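**Plekora app asking us to mass-report posts?**

**nkechi_b:** Hi all! I joined Plekora in March (a cousin talked me into it) and it keeps handing me "missions" to flag posts about the Drarnenthorpe vote. I did 2 and felt a bit grubby, to be truthful.

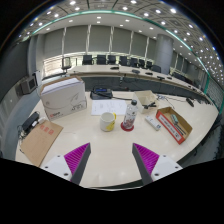 They give you 100 points each, and I never saw who pays for it all.

**ladi.edet:** Oh, I don't mind it, friend! Every campaign rallies its people.

**Binta S:** Rallying is fine, Ladi, but mine came with the wording already written.
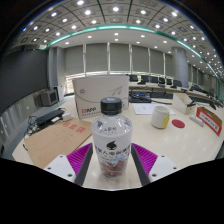

*Bottle on the table, black cap*

**nkechi_b:** Same wording here, Binta. I'm deleting it tonight.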